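Kitchen Reset Assistant, Part Time – Traltwood Guest Kitchens
Posted 12/24/21

Let me start with what this job is not going to do for you. It will not lead to a career in hospitality, whatever the last ad said. I didn't write the last ad. It used the word "passionate" twice about drying dishes and brought in a pile of applications from people who thought they would be cooking.

Traltwood runs shared kitchens for short-stay guests. Between one group and the next, somebody has to put the kitchen back the way it was: wash what the guests say they washed, dry it, stack it, wipe the counters, empty the sink, and get the towels into the hamper. Then the next group comes in and undoes it.

The opening is for the Flores Street kitchen. Two shifts a week to begin with, afternoons, and a third from June if bookings hold up. The booking people are sure they will. I've heard that before, so please don't plan your rent on it.

What you'd be doing

Mostly hand washing. There is a dishwasher at the Bistitz house but not at this one, and I wouldn't wait for it. Plates, bowls, mugs, glass pitchers, shaker bottles that guests leave with the lid screwed on and something in the bottom. You open those. Yes, all of them.

Drying is by towel. We tried drying racks and they turned into storage. Plates go in stacks by size, bowls nested with bowls, and glass kept off to the side until it's properly dry. Wet glass in a closed cabinet smells like a pond by Monday.

Sink last. Sponges get wrung out and swapped on a schedule that's taped inside the pantry door, and I'd ask you to follow it even if the sponge "looks fine."

You'd also fill in the Vurnbridge checklist on the tablet. It's a software product we pay for. I'm not convinced it has made one plate cleaner, but the owners like the reports, so it gets done. It takes a few minutes once you know which screens you can skip.

Who should apply

Someone who can stand for a full shift, lift a loaded dish tub, and put their hands in hot water without complaint (gloves are supplied, in two sizes, neither of them very good). No experience needed. I'm wary of experience, to be plain about it – the last three people who told me they'd run a restaurant kitchen couldn't be talked into rinsing.

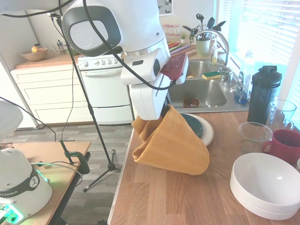

You don't need to be fast. You do need to notice things: a chip on a rim, a greasy spot on the back of a plate, a mug that went away with lipstick on it. Guests forgive a lot but they write reviews about mugs.

Pay and hours

Paid by the hour, every two weeks, at the rate we'll tell you on the phone before you bother coming in. Shifts run four hours. If you finish early you still get the four. If you finish early every time, I'll come and look in the cabinets.

How to apply

Write to Raed Zein at the Traltwood office, or leave a note at the front desk, 316 Flores Street. Give your name, the afternoons you can work, and a line or two about any job you stayed in for longer than a summer. No cover letter and no photo.

There's a paid trial shift with Aurelio Robles, who has the kitchen now and is moving to mornings. He will hand you a towel and a stack of plates and not say much. Don't read anything into it.

We hope to fill this by the end of January. We hoped to fill it by Thanksgiving, too.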